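How to dress a small table and sort out your plastic dish set
Posted by Wian Baloyi, Saturday, January 17, 2026

If you've got a drawer full of bright plastic bowls and plates that falls out on your feet every time you open it, come and sit by me. Mine had got to the stage where I was buying more bowls for every barbecue because I couldn't find the ones I had. So I pulled the lot out, put a decent cloth on a little table, and sorted them properly for once. It took me 35 minutes with a cup of tea in the middle (and a phone call from my sister, so you might be quicker).

What you'll need
A small table, square is easiest
A plain dark cloth, big enough to hang over all the sides
An iron, or a spray bottle if you're lazy like me
A tub of warm soapy water and a couple of tea towels
Your whole plastic set, including the bits at the back of the cupboard

Step 1: Get the cloth on
Go dark and go plain. I love a pattern as much as anybody, but when you've got pink, lime, blue and yellow all shouting at once, a floral underneath is just too much. Dark green is my favourite colour for this. I used to have a white one and every beetroot stain from the summer of 2019 was still on it.

Drape the cloth over and let it fall before you start tugging. Then walk round the table and pull each side down a little at a time. Don't do one side all the way first or you'll be going round in circles. If the edges come out a bit wavy, mist them, smooth them down with your palm and leave them alone for 5 minutes. A few ripples won't hurt anything.

I like to throw the same green over any boxes standing next to the table too. Instant side tables! Tuck the corners like you would on a bed.

Step 2: Everything out
Yes, everything. Check the picnic bag, the sandpit, the shelf over the washing machine. My mum found a bowl under the dog's blanket. Don't try to sort as you go, just get it all in one place.

Step 3: Wash and look
Warm water, a squirt of Britine (any dish soap will do, it's just the one I've got) and a soft cloth. No scourers, they take the shine off and after that the plastic holds onto every bit of curry. While you're drying, tilt each piece to the light. Deep scratches or a crack in the rim and it goes out to the garden for seedlings.

Dark flecks that won't budge are usually old sauce. Make a paste of bicarb and water, leave it on while you do the next few pieces, and rub with your thumb.

Step 4: Lay it out by size
Put the biggest bowl and the biggest plate down first, well apart, and fit the smaller things into the gaps. Single layer only, no stacking yet. You want to be looking down into every bowl at once, that's how you spot that you own two pinks that are nearly the same but not quite. I've got a hot pink and a raspberry and I'd been treating them as a pair for years.

The little cups go on last. They roll if you knock them, so keep them in from the edge.

Step 5: Decide how you'll group them
You can do it by colour or by what they're for. I go by job: chip bowls together, dip bowls together, plates in their own pile. My neighbour does hers by colour so each kid has their own, and it saves a lot of arguing over who gets purple. Either's fine. Just pick one and tell the rest of the household.

Step 6: Stack and put away
Nest bowls with the biggest on the bottom, and put a square of paper towel between any that are a tight fit. Plates go flat, never on their sides, they warp. If a pile of bowls leans, there's an odd one in it, so take it apart and have another go.

I keep mine in a low crate from Gandurgate with the cloth folded on top. Next time people come over I can lift out the whole thing and carry it to the table in one trip.
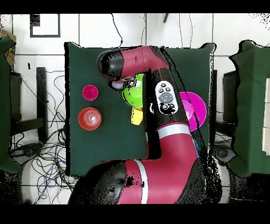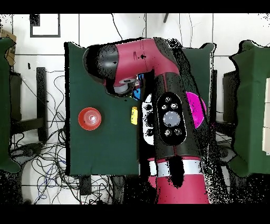
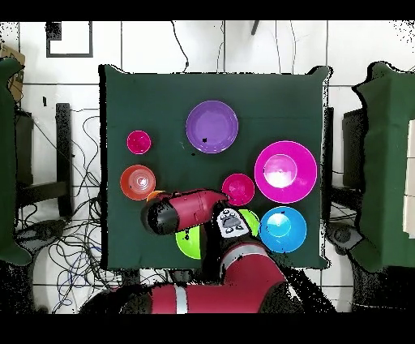 Bright colours against dark green cloth, with white floor tiles around the table.

A couple of extras
If your cloth slides, put a strip of non-slip drawer liner underneath. Bulldog clips work too but you'll catch your sleeve on them.

I'll do a post on lids in February. I'm still looking for half of mine.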